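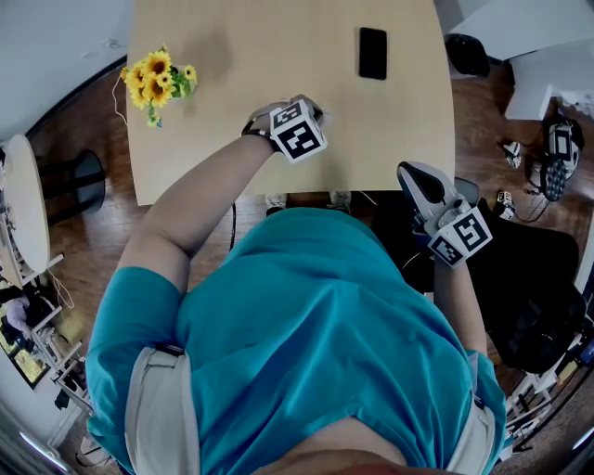 Marker cubes on the left hand and on the hand-held gripper.

Visit report: Bostgate district property store and missing persons desk

The visit took place on 9 May 2018 during the spring open day. Access was by timed group. Our group was led by Bríd Noonan, who runs the property store, and the second half was taken by Kieran Ó Briain of the missing persons desk. The notes below follow the order of the tour. Cell block and control room were closed to visitors.

Intake

Every item that enters the building passes through one counter. The officer seals the bag at the place of recovery and signs across the seal, and the clerk at the counter checks the signature against the duty sheet before issuing a number. Bags with a broken or unsigned seal are refused. The officer then has to rebag the item in front of the clerk, with the old bag placed inside the new one. Noonan said refusals run at one or two a week, most of them on night shift.

Labels are printed on Plaritz stock. The previous labels were thermal paper and faded in the freezer room, and part of last January was spent relabeling by hand from the ledger. The ledger itself is still kept, in ink, in parallel with the database. In two cases of disagreement between them, the ledger was right in one and the database in the other.

Storage

The store held 2,827 live items on the morning of the visit. They are split by retention rule and not by type of offense, so a stolen bicycle frame may hang next to a rake from an assault case. Clothing is dried in cabinets before it is shelved. There are four cabinets, each used for one case at a time, and they are wiped down and logged between cases. A visitor asked what happens when all four are in use. Wet items are driven to Stondden, 61 miles each way, with two officers in the van.

The freezer room was shown through the door only. It has its own generator, tested monthly. Temperature is recorded by two independent probes -- one feeds the alarm, the other writes to a chart that the clerk initials at the start of each shift.

Disposal was covered briefly. Nothing leaves without a signed release from the case officer and a second signature from outside the case. Nigel Tindall, who handles releases, showed a blank form. It is longer than I had expected, at three sheets, and the third is for the owner.

Missing persons desk

Ó Briain's section dealt with the first day of a report. The desk grades each report on a three-level scale, and the grade is reviewed at every change of shift even if nothing new has come in. Low-grade reports used to be reviewed daily. The change was made after the Ó Ceallaigh case, in which a man last seen at the edge of a forestry track stayed on the lowest grade for two shifts while his car was already known to be at the trailhead.

The wall map is divided into search sectors at 200 meters to a side on open ground and 60 in dense cover. Sectors are marked searched only when the team leader has handed in the track log. A verbal report is entered in pencil. Ciarán Cronin, a team leader with the volunteer search group, went over one such log and pointed out the gap where the line had split to pass a quarry. That sector was searched again the next morning from the other side.

Interviews with the last person to see the missing individual are done twice, by different officers, and the second officer does not read the first statement beforehand. Questions from our group went mostly to this point. Ó Briain would not discuss open cases and declined a question on phone records.

Practical notes

The tour overran, and the last group lost the talk by Peadar Mac Suibhne on the old lockup, which I am told can be heard at the autumn session. Parking behind the building is for staff; visitors use the lot at the bus depot. Bags are searched at the door on entry and again on the way out. Photo ID is required, and a library card was turned down while I was in line.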